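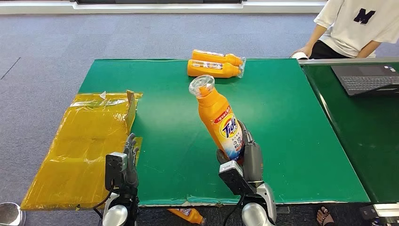

Morena Serra has spent most of January teaching a pair of robot hands to pick things up, and she talks about it the way other people talk about a new puppy. She runs the trial bench at Urnley, a small packaging outfit that signed up early for the Plundura hand kit: two hands, two wrist modules, the software and a phone number that gets answered. Her favorite test object is an orange Tide bottle. "It's slick, it's fat in the middle, and the label side feels different from the back," she says. "If the fingers go up along one side and the thumb presses in low on the other, I'm happy. I could watch that grip all day!"

I asked what made her choose a kit over a complete system. She laughed. "We already had arms. What we didn't have was fingers. Everything on our line was suction cups, and suction cups hate a curved bottle." The hands bolt on at the wrist, and she and Dario Grasso had both of them running before lunch on the first day – cables and all.

The software took longer. Plundura asks you to show the hand a grasp 50 times before it will try one by itself, and Serra thinks that number is about right for a box and too low for a bottle. By the end of the second week she had logged 311 grasps. "Dario wanted to stop at 200. I kept going because it was getting good, and you want to see how good."

Does it drop things? "Oh, sure. Bottles end up on the carpet. You pick them up and go again." She would like a softer fingertip, and she has told Assunta Palumbo at Plundura so more than once. Palumbo says a rubbery version is being tested and that trial customers will get it first.

Serra has other complaints. The manual is thin on two-handed work, and she wants the left hand to hold a carton steady while the right one loads it. The wrist cables are a bit longer than they need to be. Support, on the other hand, gets top marks. "I wrote to them at nine at night with a question about thumb pressure and had an answer in the morning, with a little drawing."

Urnley has the kit for 24 weeks, after which it can buy or send everything back. I asked which way she was leaning. "Ask me when I've got the cartons working," she said, and then, walking me to the door, "I've already asked Dario to clear a second bench."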